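Gorkden Glass Cooktop Cleaning Paste, with scraper and two pads

I started making this paste because I was fed up with cleaners that smell like a swimming pool and leave rainbow streaks behind. Took me more than 30 batches to get it right! It's a thick, pale cream with a very fine grit, and it shifts burnt-on sugar, boiled-over pasta water and those stubborn gray rings without a lot of elbow work.

You get one tub of paste (100 g), a flat scraper and 2 washable pads. A tub lasts me from spring to October, and I cook every night, so your mileage may well be better than mine.

The scent is called Lennox – a light lemon with a bit of pine. If you'd rather have no scent at all, pick the Baltano version from the menu. Same paste, same price.

What it's for

Smooth black glass ranges, mostly. It also does a lovely job on stainless steel microwaves and the silver control strip along the front of a range, as long as you go easy around the printed labels.
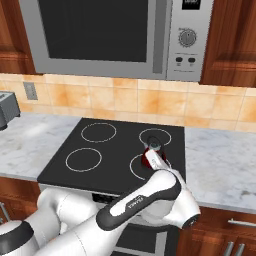
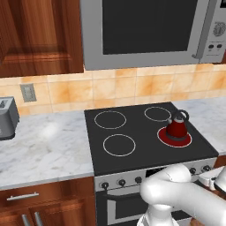

How I use it

Let the glass cool all the way down first. Please don't skip this one, the paste bakes on if the burner is still warm and then you've got a second mess to deal with.

Wipe off loose crumbs with a damp cloth. Put a blob the size of a grape on the pad and work it in small circles, then leave it for 3 minutes. Anything crusty gets the scraper, held nice and low. Rinse the pad, wipe twice, buff dry with whatever old T-shirt you have handy.

Don't use it on

Painted metal, nonstick pans, wood cabinets (it dulls the varnish – ask me how I know) or anything with a mirror finish.

Shipping and returns

Everything goes out from my little workshop in Zurnisgate, packed in paper. Unopened tubs can come back within 30 days. If the lid arrives cracked, send me a picture and I'll mail a new one, no need to return the old tub.

Pads are sold separately too, in packs of 3. They go through the washing machine just fine, but keep them away from fabric softener.

Page updated 3 September 2023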